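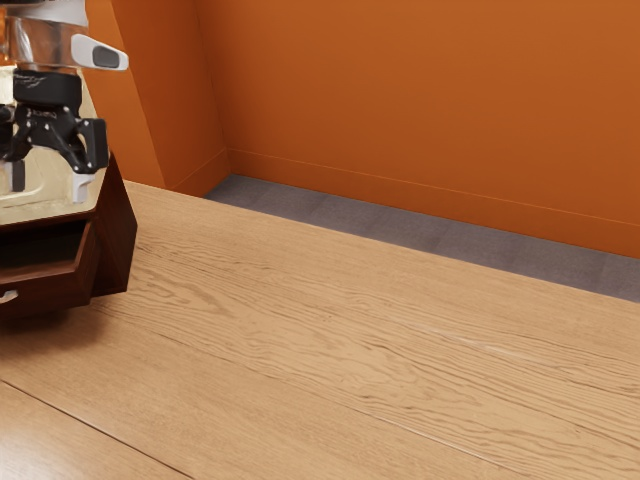 Drawer day, again

Quick one before bed. Teleop practice in the sim tonight, the drawer cabinet task. Feven drove first, then me. My hands are so slow on this thing. Gripper wide open, hover over the cabinet, overshoot, swear, back up. Repeat.

We want 100 demos. Have almost 80, and a few of mine are going in the trash becuase I paused halfway to scratch my nose.

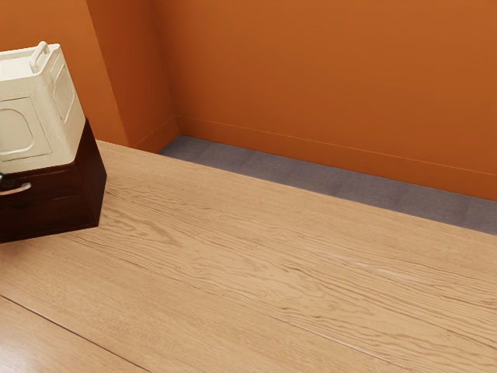 Stavros says leave the pauses in, the policy can cope. Not convinced. Feven's runs are smooth and mine look like a nervous crab, so maybe train on hers only? Will try both tomorow and post the numbers.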